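Packaging and Display Objects, Unit 4
Handout for the practical class
Prepared by Smaranda Furtună, with corrections from Roxana Mocanu

Please read before you come to the studio. We will be working with the tray and the bottle blocks, and you need to know the names of the parts.

1. The tray and its pegs

The tray is a shallow open box with raised walls. From its floor rise the pegs, which are short cylinders. In class we say "peg" for all of them, even when one is so short that it looks more like a ring. The wall of the tray has one job and the peg has another. The wall keeps the whole group together when the tray is carried. The peg gives each block its own place.

Look at how a block sits when it is on top of a peg. It stands upright and its marker faces out, so a person in front can read which side he has. When you draw this, draw the tray first, then the pegs, and the block last. Last year many students began with the block and had no room left on the paper for the walls.
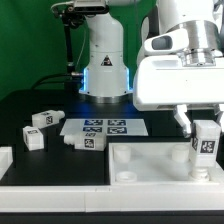
2. The bottle form

A block in our set is a simplified bottle. It has a rectangular body with flat faces and, at one end, a round neck. The Culdale sheet calls this part a nozzle and the Lonlow sheet calls it a cap. Both words are accepted in your notes, but choose one and keep it.

Two questions to think about:
- Where does the square body stop and the round neck begin? Mark this line on your drawing.
- What do the rings on the neck do for the eye? I find that they make a small object look more like a real bottle, more than the body does.

The surface is matte and a little grainy. White on white is difficult to draw, so use a dark ground - charcoal paper is good - and leave the object as the colour of your chalk. The markers are black and white squares, and on a tilted block they tilt also. On a side face seen from a steep angle the marker becomes a narrow strip. Do not correct this in your drawing.

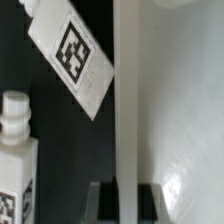
3. Tray and blocks apart

For the second hour we take the tray and the blocks as separate things. A block that lies on its side shows you the length of the body and the direction of the neck. A block that stands shows you mostly its height. Write one sentence for each block: lying or standing, and to which side the neck points if you can see it.

The grey mat with the four dark blue tags is the centre of the table for us. Describe positions from the mat ("overlaps the front edge of the mat"), please, and do not use "near" or "over there".

Then look at the tray when it is lifted and a little tilted. The inside is now easier to study, and the posts can be compared with the height of the wall.

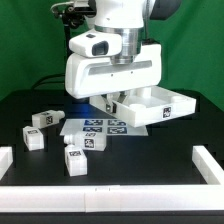 Fig. 3. Tray held above the mat, blocks on the table.

Homework: one page, by hand, due Tuesday, November 17, 2020. Bring also your drawing from part 1.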